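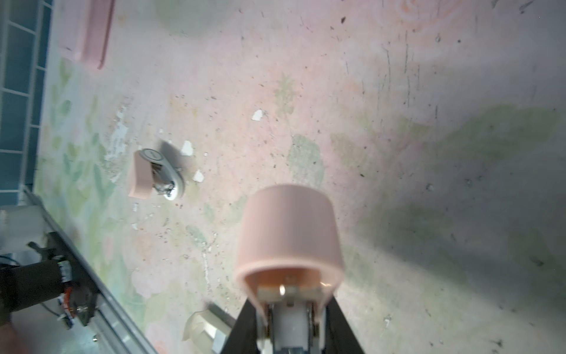

Leave the Stapler on the Table

Painted tabletops are usually judged by their finish. A floral surface in faded pinks and pale greens gets called worn out once the scratches and chips show, and the owner is advised to sand it or hide it under a cloth. I hold the opposite view. A worn table is the correct place for desk work, and small tools such as cups and staplers should live on it in plain reach.

My case rests mostly on the stapler. At Skisia, where I handled paper records until November, every desk drawer held one and few were loaded. A stapler stored in a drawer gets tested at the moment it is needed, with the pages already squared up in the other hand. One that sits on the table gets opened now and then, and the state of its strip is known.

Opening it is the only inspection required. With the top swung back, the full channel is visible: staples in a row, the fine lines between them, the metal piece at the front.
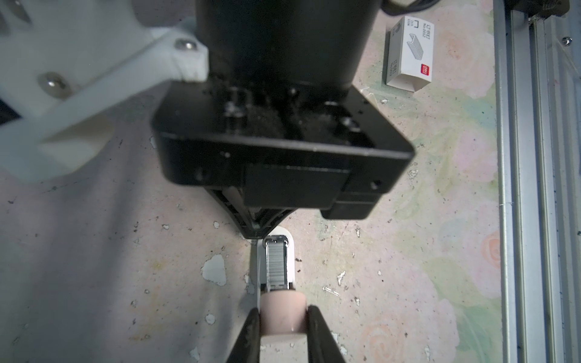
A strip with a gap in it, or one that leans, will jam within a few strokes. The remedy is to take it out and fit a straight one. Pressing harder bends the next staple as well and leaves a crushed piece of wire under the front plate, where it has to be picked out with a pin.

I logged my own use for 90 days. The total was 1,503 staples, with 24 jams. Of those jams, most followed a reload done in a hurry with a broken strip pushed in behind a whole one. I no longer combine partial strips. The short ends go in a cup and get used alone.

The cup deserves a word. Office catalogs, the Rideck one included, push divided trays with 68 compartments or some similar excess. A plain, slightly flared cup does the same job for pens and clips, takes less table, and can be emptied by turning it over. Sorting is wasted on items that are picked out by eye in a second.

The objection I hear is that tools left out damage the surface. They do, slowly. Metal edges scratch paint, and a dropped stapler chips it. On a table that already carries its marks, the cost of one more is close to zero, and the work goes faster when there is no finish to protect. I would keep the cloth for the dining room.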